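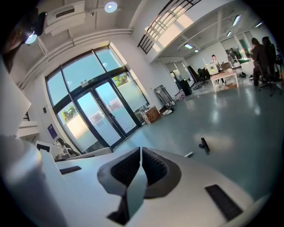

Every argument for the hand-held gripper starts with how little there is to look after. No arm, no fence, no cabinet humming in the corner. You pick it up, you do the job, you put it down. I have heard this pitch often, usually from people who have never had to clean the finger pads.

I look after the grippers at Imetti, and my opinion, which I did not ask to have, is that a tool held by a person needs more care than one bolted to a machine. A bolted gripper gets knocked when the program is wrong. A held one gets put down on floors.

Take the pads. The small raised teeth on the inside of the jaws collect lint, tape glue and whatever the last object was wearing. Our Fiva pair had done 225 sessions by April before someone mentioned that cups were slipping. Pankaj Tiwari, who had written the care sheet, asked who had read the care sheet. It was a short meeting.

Then there are the markers. People wipe them with a sleeve — I have watched them do it — and a month later wonder why tracking drops out near the window. Use a soft cloth. If a corner lifts, replace the whole face. Glue is how you get a marker that is nearly flat, and nearly flat will cost you an afternoon.

My least popular view concerns chores. Everyone wants to check a gripper by closing it on a foam block at a desk, where it behaves beautifully. I'd sooner see it taken near something long and awkward, like a vacuum cleaner with its wand and hose, while the operator keeps an eye on the cable. A desk check never finds a bad strain relief. Bending down does.

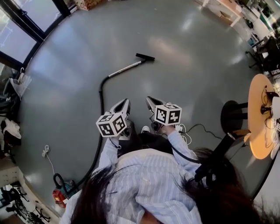
What I would change

Put the jaw check before the session. The Brerkovgate office does it afterward, when everyone is hungry, and their log is a column of identical ticks. Papadakis sells a perfectly good replacement pad, and ours sat in a drawer until 15th May with the bag unopened.

And give each pair one owner. Two owners means each of them thinks the other one has the screwdriver.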